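Walking after dilation: an interview with Kalliopi Karamanlidis

4/30/21

Kalliopi Karamanlidis has worked as an optometrist at the Plemen clinic for 17 years. Her appointments are mostly routine: pressure check, refraction, dilated exam. In December she began keeping a log of what patients reported on the way home, and the log now holds 282 entries. I spoke with her by phone.

The drops she uses most often relax the muscle that narrows the pupil. A second drop, used in some patients, stimulates the muscle that widens it. "People notice the light first," she said. "Glare is the complaint I write down most. Near focus is the second. They get to the front desk and can't read the receipt."

Distance vision is affected less in most adults, though this depends on the prescription. A farsighted patient in his twenties who normally focuses through the error may find street signs blurred for several hours. A nearsighted patient in glasses often reads signs without trouble. Karamanlidis asks about the trip home before she puts in the drops. "If they drove, we talk about it then. Once the drops are in, the talk is over."

Time of day

Patients tend to ask for the first slot of the morning so they can go on to work. Karamanlidis does not discourage this, but she asks what kind of work it is. Someone who spends the day on spreadsheets will lose most of the morning. Someone who does phone calls may lose very little. Full recovery usually takes four to six hours, and longer in people with light-colored eyes.

"I had one man who moved his exam to four in the afternoon, and then complained that oncoming headlights were bad at six," she said. "They were. I would have told him that."

She gives out wraparound plastic shades and prefers them to ordinary sunglasses, which let light in at the sides. The clinic orders them from Gramico in boxes of 200. Returned pairs are not reused.

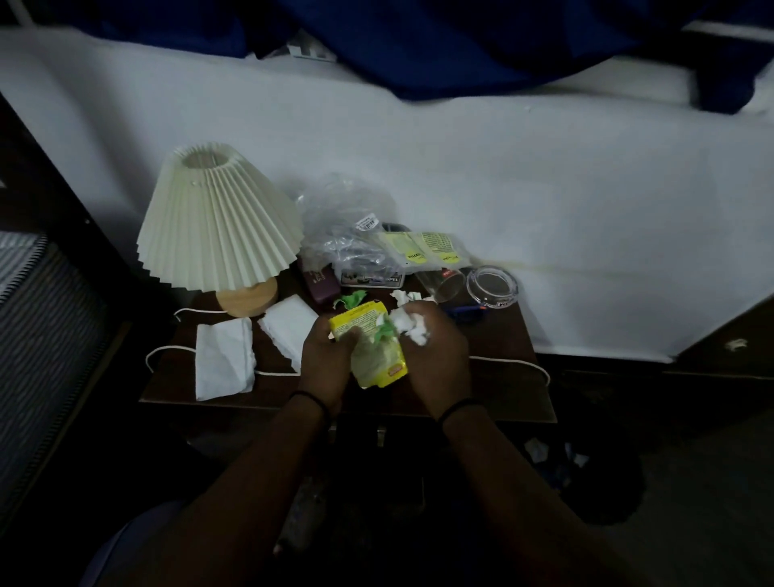
Stairs and curbs

Of the entries in her log, few mention falls. Missed steps are more common. Karamanlidis puts this down to lower contrast: a gray curb against gray pavement has a faint edge to begin with, and glare washes it out further. Multifocal lenses add to the problem, as the lower part of the lens blurs the ground at walking distance.

Her colleague Fotini Tsoukalas, who handles the front desk on Economou Street, joined the call for a few minutes. She schedules the exams and also hears the complaints. "They call at noon and ask if it should still be like this," Tsoukalas said. "I ask what time they had the drops. If it was nine, I tell them yes, and to call again at five if it hasn't changed."

Both women make an exception for pain. Eye pain with nausea, a headache on one side, or colored rings around lights after dilation calls for a doctor the same day, whatever the hour. Karamanlidis covers this in the last paragraph of the handout and reads it aloud as well.

Alternatives

Wide-field retinal cameras can image much of the retina through an undilated pupil. The Plemen clinic has one, a Fovness unit bought secondhand, and patients ask for it by name. Karamanlidis uses it between full exams. "It gives me a picture. I still want to look at the far edge with a lens, and for that I want a big pupil."

Reversal drops were sold in the past and she tried them early in her career. They stung, and the results varied. She does not stock any now.

Her log is kept in a paper notebook, with columns for age, drop, time in and time resolved. She plans to stop at the end of the year and type it up.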